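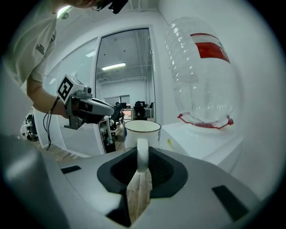
What are we actually watching for the winter season? We're doing the whole of Trovach, all five episodes of the first series, then taking a vote on whether anyone can stand a second.

Right, that was the first thing settled, so it goes at the top of the minutes. I'm the one typing again, and I'll own up to having a favourite in this fight (it was Trovach, sorry to the Notthorpe crowd!).

Notthorpe Telly Club, meeting of April 6, 2024

Last month's minutes were passed once I'd fixed the spelling of Thammasiri, which I had managed to write three different ways. Apologies came in from the usual pair and were accepted with some grumbling about who was meant to bring the slice.

We spent ages on the Wivov finale. I thought it was a cracker, the colours alone had me glued, but half the room reckoned the sister coming back from the coast was a cheat and that the writers had painted themselves into a corner two episodes earlier. It was put to us that the finale runs 102 minutes and could've lost 20 of them at the wedding. I argued for the wedding! The band scene is the best thing they've done. No agreement reached, and it can go on the agenda again if people really must.

Thammasiri was next. We'd only been asked to watch the pilot, though a few had gone ahead and then couldn't keep quiet about the landlord, so from now on spoilers wait until after the tea break. General feeling was slow but funny, and the subtitles are a big improvement on the dubbed version. Carried over to April's second meeting.

Money: we've got $120 in the tin. I moved that we put it towards a decent speaker, as dialogue at the back is a lost cause whenever the heater's on. Seconded and carried, with one against, who'd like a new kettle.

Other business: the sign-up sheet for snacks is on the door. Please write neatly. Someone asked if we could do a cartoon night and I've said I'll put a list together, so send me your favourites.

Trovach episode one is up first next time, lights down at seven.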